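黄色的东西

Yi-an来的第一个星期，我让她读日志。说起来有点过意不去，人家满怀热情地来写机器人，我却塞给她一堆文本，还叮嘱她泡好茶慢慢读。可是我自己当年也是这么过来的，带我的瓦斯科·雷贝洛那时候头发还多，他往我桌上放了一摞打印纸，说你读完了我们再谈控制，读不完就先谈午饭。我读了三天，午饭倒是谈了三顿。

我们那会儿在做的软件叫Grarier，是个规划器，管手臂怎么走、走到哪儿、碰见门框该绕还是该停。给它喂眼睛的那一块叫Ledari，管把相机里的东西变成几何。两块软件出自两拨人，脾气也像两拨人：Ledari什么都敢猜，猜完给你一个置信度，Grarier什么都不敢信，置信度稍低一点就站着不动，像我外婆在十字路口，绿灯亮了还要再看两眼。

任务单上只有一句话，是若阿金·丰塞卡写的：“把上筒里那个黄色的东西拿出来，放进筐里。”若阿金写任务单一向省字，他给女儿写生日卡也就这个长度。Yi-an问我，黄色的东西到底是什么？我说你就当它是黄色的东西，Ledari也是这么叫它的，标签就是yellow_item，后面跟着一个下划线和一个谁也不记得含义的字母。 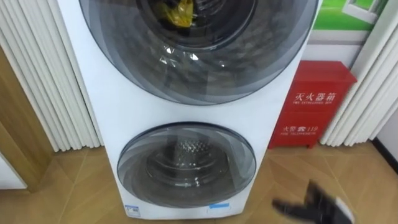
头部相机里的洗衣机，上筒的窗口靠上处能看见那点黄色。

她盯着这一帧看了很久，然后问了一个让我高兴的问题：玻璃是深色的，上面还有几道亮亮的反光，那Ledari怎么知道黄色在玻璃后面，不在玻璃上面？

我说，它不知道呀！我说得太大声了，隔壁的恩里克·塞凯拉把耳机摘下来看了我一眼。它真的不知道，在它的地图里，黄色的那一小团有时候贴在门上，有时候在筒里，有时候干脆跑到墙那边去了，一秒钟之内能搬好几次家。Grarier拿到这样的地图，算出来的路当然也跟着搬家，手臂刚抬起来一点就收回去，又抬起来，又收回去。恩里克说像一个人在门口犹豫要不要敲门，这个比喻后来进了周报，被若阿金删掉了。

所以我们先把门的事情分出来。门关着的时候，黄色不算数，先找门；门开了，再去找黄色。这个主意写下来只有两行，做起来却折腾了很久，原因说来也好笑：门一打开，在Ledari眼里就不再是门了。它学过的门是一扇圆窗嵌在白色的面板上，打开以后变成了一个又粗又黑的圈，横在半空里，它便老老实实地报告说，发现一个新的障碍物。Grarier听见“障碍物”三个字，立刻给那个圈加了厚厚一层安全余量，厚到把筒口也盖住了大半。于是门开了，路却没了。

Yi-an把这一段日志从头读到尾，读到第2,593行的时候叫我过去。她的手指点在屏幕上，指甲旁边还沾着一点早饭的芝麻。

“你看这里，”她说，“它规划的时候用的是门的旧位置，检查碰撞的时候用的是门的新位置。它在绕一扇已经不在那儿的门，绕完了又撞上现在这扇。”

我凑近看，两个时间戳差了76毫秒。这么一点点工夫，眨眼都不够，可是对一个胆小的规划器来说，足够它看见两扇门了。我在心里算了算自己在这个问题上花掉的周末，没有告诉她。

晚上我给瓦斯科打了个电话。他早就搬到Surport去了，在那边的一间小公司里给起重机写控制，据说一辈子没离海这么近过。我讲了两扇门的事，他在那头笑，背景里有海鸥，也可能是他的椅子。他说你记不记得我们以前那个抓杯子的程序，也是看见两只杯子，我们还给它们起了名字。我当然记得，一只叫Shetty，另一只也叫Shetty，因为我们分不清哪只是真的。他又问，那个新来的孩子怎么样？我说她读日志读得比我们仔细。他说，那你请她吃顿好的。

第二天我们改了时钟，让地图和关节读数对齐到同一个时刻，拿不齐的就宁可丢掉。恩里克不太赞成丢，他这个人连旧螺丝都要留着，可是他还是帮我们写了缓存那一段，写得很漂亮，注释里还放了一句他祖母的谚语，大意是两个钟的房子里没有人知道几点。Yi-an把安全余量也改了，门圈归门圈，筒口归筒口，各算各的，余量跟着置信度走，看得清就薄一些，看不清再厚起来。

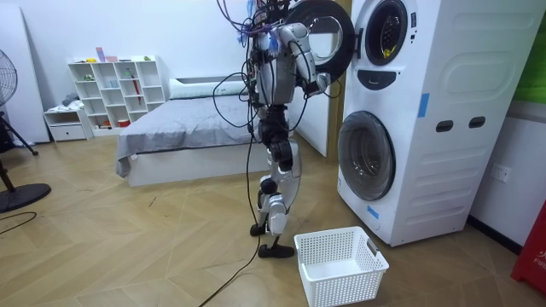 上筒的门开着，夹爪靠近门的下沿，白色的筐放在地上。

我很喜欢这一张，后来把它设成了桌面。背后那张床铺着灰色的床罩，看久了会觉得这是谁家的卧室，再过一会儿就该有人推门进来，问你们怎么还不睡。Yi-an看的却是另一个地方，她在看手肘。她说手肘弯的这个角度是规划器自己选的，日志里排在后面的那些候选她都看过，有一条要把肘抬得很高，代价最小，可是离线缆太近。她给线缆加了一项代价，它就换了这一条。她说这些话的时候声音很轻，像在讲一个自家弟弟的事情，他从前不懂事，最近学会了让座。

我问她，你一共看了多少条？她说那一轮有675条。我说你不用每条都看的，她说我知道，可是看着看着就想知道下一条什么样。我年轻的时候也有过这种毛病，后来不知道什么时候好了，那天倒有点想再得一次。

若阿金下午过来，背着手，站了一会儿，问黄色的东西呢。我们说快了。他说你们上个月也说快了。我们说上个月的快和这个月的快，定义不一样。他叹了口气，从口袋里摸出两块糖，给了Yi-an一块，另一块想了想，自己吃了。

临下班的时候，克里斯托旺·卡里略从另一组过来，问能不能用我们的头部相机跑一跑他的透明物体分割。他做这个已经很多年，全公司的玻璃器皿都被他借走过，大家喝水只好用纸杯。他的模型最怕的是一层透明后面还有一层透明，他说你们这台洗衣机正好，有玻璃，有圆圈，圆圈里头还有圆圈。

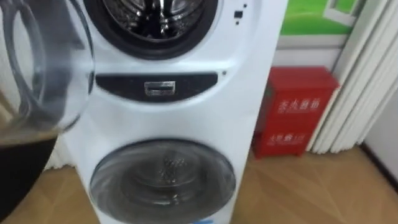
近处是玻璃壶，后面是洗衣机，壶的下半截有深色的液体。

分割的结果出来，壶的边沿和背后那个圆门连成了一条线，彩色的掩码拐了个弯，从壶上一路爬到机器上去了。克里斯托旺一点也不沮丧，反而搬了把椅子坐下来，说你们看，它只有下面这一截认得准，有颜色的地方它就有信心，到了上面全凭想象。Yi-an说，那和我们的黄色是一回事呀，我们也是颜色认得准，深浅认不准。两个人就这么聊起来了，从反光聊到偏振，又从偏振聊到怎样给规划器传一句“我不太确定”，传得既诚实又不把它吓住。恩里克也把耳机摘了，说Grarier的接口里本来就留了一个字段，叫doubt，是瓦斯科当年加的，从来没有人填过。

我去翻代码，果然在那里，默认值是100，后面跟着一行注释，是瓦斯科的口气：“先填满，等有人来了再商量。”

我把那一行读给他们听。Yi-an笑得趴在桌上，笑完了问我，这个人现在还写代码吗？我说写的，给起重机写，你要是想问他什么，他那边这会儿应该刚吃完晚饭，正愁没人说话呢。她擦擦眼睛，把椅子往前拉了拉，新建了一个分支，名字打了又删，删了又打，最后就叫doubt。我把电话拨出去，按了免提，放在她的键盘旁边。

铃响到第四声，瓦斯科接了起来，嘴里还嚼着东西。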